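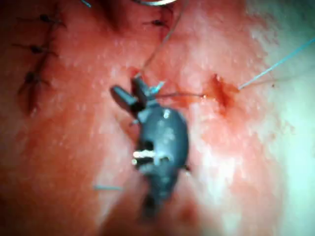
Plekus Instrument Arm – Set-up and Care Manual
Section 5: Needle driver and wrist camera

Reading time: 5 minutes

Search this manual Go Clear

5.1 Purpose of this section

This section sets out how the needle driver is fitted to the Plekus arm, how its grip is checked, and how it is cleared of thread after suturing practice on tissue. It applies to the bench cell supplied by Otitz for training and development. The cell must not be used for the treatment of patients.

The work described here may be carried out by any operator who has signed the cell log. Replacement of the drive cables, and any work inside the wrist housing, is reserved for the service engineer. Questions about this section should be sent to Sebastião Bragança, who holds the master copy of the cell log.

5.2 Before you start

1. Move the arm to the park position and wait for the green lamp on the base.
2. Press the stop button and turn the key to SERVICE. Remove the key and keep it with you.
3. Take any needle out of the work area and place it in the sharps box.
4. Lift the tissue tray clear of the arm and cover it.
5. Put on gloves and eye protection.

CAUTION: The jaws may close without warning when power is restored. Keep fingers away from the tip whenever the key is in the RUN position.

5.3 Fitting the needle driver

1. Inspect the jaws under the bench lamp. Both faces must be clean, with no chips along the gripping edge.
2. Turn the four drive wheels on the back of the instrument by hand. Each should move freely and return without sticking.
3. Offer the instrument up to the carriage with the release tabs facing outwards.
4. Push until both tabs click. Pull back gently to confirm that the instrument is held.
5. Return the key and turn it to RUN. The arm will seat the drive wheels by turning each one in both directions.
6. Wait for the message INSTRUMENT READY on the console.

Note: If the message does not appear within 60 seconds, release the instrument and repeat from step 2. After a second failure, fit the spare and enter the fault in the log.

5.4 Setting the camera

The wrist camera looks along the instrument towards the jaws. In normal use the jaws and the tissue just beyond them should be sharp. The lower part of the instrument body will be out of focus and needs no correction.

1. Wipe the lens cover with a dry lint-free cloth.
2. Bring the jaws to the working distance above the focus card.
3. Select CAMERA, then FOCUS, and adjust until the jaw edges are clear on the console.
4. Replace the focus card with the tissue tray.
5. Lower the light level until thread can be followed over the whole of the area to be sutured.

Wet tissue reflects strongly. Small bright points over the surface are acceptable. A broad pale patch is acceptable only where no stitch is to be placed – pale blue thread is easily lost against it. If the patch lies over the work, turn the lamp head before changing the camera settings.

5.5 Checking the grip on thread

The grip check is made with the same type of thread that will be used in the session. A setting made with black thread should not be carried over to blue thread without a fresh check.

1. Hold one end of a spare length of thread in the bench clamp.
2. Drive the jaws to the free end and close them at the lowest grip level.
3. Draw the arm back slowly until the thread is straight.
4. If the thread slips, open the jaws, raise the grip by one level and repeat.
5. When the thread holds, open the jaws and examine the gripped part.
6. Enter the grip level in the log, together with the thread type.

Flared or split fibres at the jaw tip indicate that the thread has been gripped too hard, or gripped at a cut end. Trim back to sound thread and repeat the check at a lower level. If fibres still spread at the lowest level, the jaws are due for exchange.

CAUTION: Do not pull on a thread that already passes through tissue in order to test the grip. The thread may widen the puncture or cut through the edge.

5.6 Clearing the jaws during a session

Short ends of thread collect at the tip and on the tissue as knots are trimmed. They should be removed before the next stitch.

1. Pause the arm and check on the console which threads enter the jaws.
2. Follow each thread to its far end before opening. A thread still under tension must first be slackened.
3. Open the jaws and lift the tip straight up.
4. Remove loose ends with hand forceps. Leave the tails of tied knots alone.
5. Close and open the jaws twice, then resume.

5.7 Cleaning and storage

1. Park the arm, remove the instrument and rinse the tip at once under cold water.
2. Flush the recesses in the body with the syringe until the water runs clear. Blood left to dry there will stiffen the jaw joint.
3. Brush the jaw faces with Jinetti instrument cleaner and rinse again.
4. Dry with clean air and store the instrument in its Mulligan case with the jaws open.

The drive cables are to be renewed after 900 jaw cycles, and the whole instrument is to be withdrawn at 2000. Both counts are shown on the console under SERVICE. The yearly inspection of the carriage takes place in February and should be booked through Otitz in advance.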